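Fitting a grasp-point model for garments on two arms

Notes from the Grotcombe bench, last changed Fri 6 August

Cloth is awkward for robots because it has no fixed shape. A cup looks like a cup from every side, but a pair of shorts dropped on a table could be almost anything. This page explains how we train a model to choose where each arm should take hold of a garment, so that a second policy can spread it out. It assumes you already have two arms moving under teleoperation and a camera on each wrist as well as one overhead.

The method is called Barros in our code, so that is the name you will see in the config files. It has two stages. The first stage looks at the overhead view and proposes pairs of grasp points. The second stage uses the wrist views to correct the last few centimetres.

Step 1. Prepare the surface

Cover the table with plain woven fabric, pulled flat. Bare tabletops gave us trouble with reflections, and the fingertips skidded when they went under an edge. A grey cover works well with most clothes. If you mainly handle grey clothes, pick another colour.

Step 2. Choose the garments

Start with two items of the same colour. This sounds backwards, but a model trained on one red thing and one blue thing learns to find the red thing. With two red items it has to look at hems, trims and folds. Stripes and lettering are fine to leave in, as long as the same print doesn't appear in every episode.

Step 3. Check the wrist views

Open the gripper and bring it down to hover just over the cover. Both fingertips should be in view, with a clear gap of fabric between them. You also want cloth visible to one side, because the correction stage needs to learn what "move across a bit" looks like.
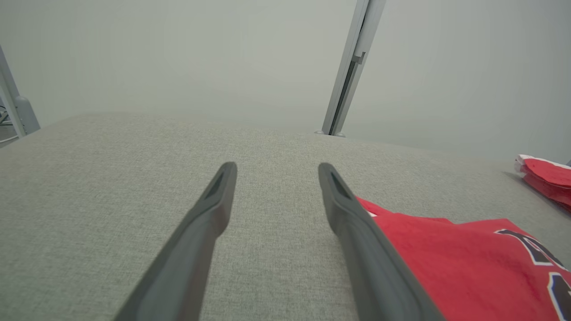 Prasanna Selvanayagam asked under an earlier version of this page whether the wrist views were worth the extra bandwidth, given that the overhead camera sees the whole table. In his own tests at Nillatport he had dropped them and lost very little on towels.

On towels we would agree. A towel has long straight edges and a miss of a centimetre still catches something. On clothes with a waistband or a collar the same miss takes two layers when you wanted one, and the spreading policy can't recover from that. If towels are all you need, skip the second stage and save yourself the work.

Step 4. Record the episodes

We recorded 580 episodes for the main run. Each begins with the garments dropped by hand from chest height. The operator then picks one garment, takes a corner or hem with one arm, brings in the other arm, and pulls it flat.

A few rules for operators:

Keep the waiting arm open and out to the side until the first hold is firm.
Don't tidy a garment by hand once the recording has started.
If a grasp slips, carry on. Slips are useful and get their own label.
Leave the second garment on the table, even when it isn't being handled.

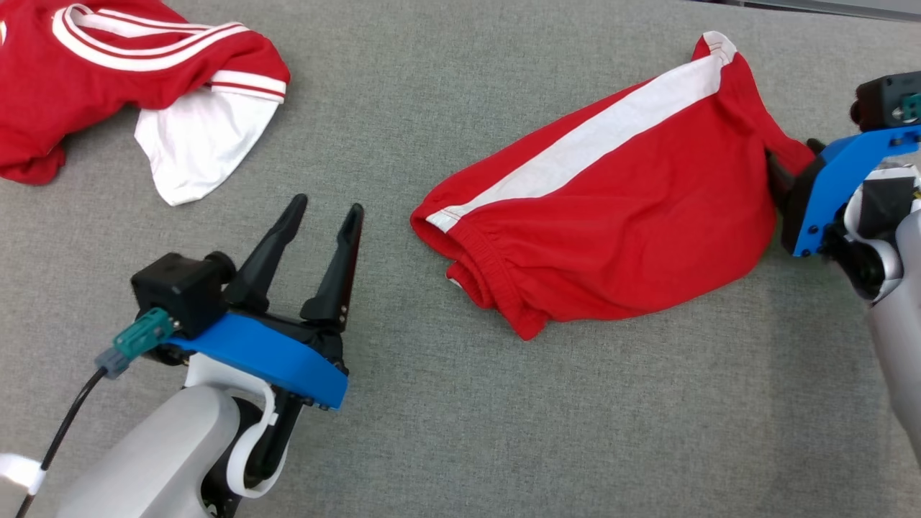 Label each grasp at the moment the fingers close. We store the point in the overhead view, the finger angle and which arm was used. Tülin Erdem wrote a small script that finds the closing moment from the gripper position signal, and it gets most of them right. The rest need doing by eye - allow an afternoon.

Step 5. Split the data by garment

Hold back whole garments for testing. Splitting by episode lets the same pair of shorts turn up in both halves and the scores come out far too high. We made this mistake in the first Wadville report and had to withdraw a table.

Our test set is 186 episodes, with no garment shared with training.

Step 6. Train the two stages

Train the overhead stage first and freeze it. Then train the correction stage on short clips ending at the close of the gripper. Include clips where the cloth is far off to one side, and clips where the gripper is heading for bare cover. Without them the correction stage always assumes there is something to grab and closes on nothing. 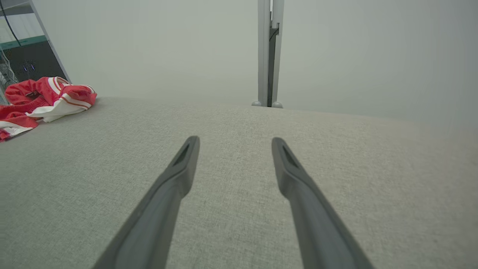 Set the correction limit to 5 cm. Higher values let the second stage overrule the first, and the arms start to reach for the same spot. If you see both arms slowing down near each other, check this setting before anything else.

Step 7. Test on the arms

Run each held-back garment 7 times from a fresh drop. Write down single-layer grasps and double-layer grasps separately, as one success figure hides the thing you most want to know. In our runs the correction stage helped most on waistbands and least on plain sleeves. Collars were mixed, and we don't yet have a good account of why.

Rokeya Thambiah is repeating the test with thicker fabrics, and those results should be added in September. The config files and the labelling script are in the same folder as the training code.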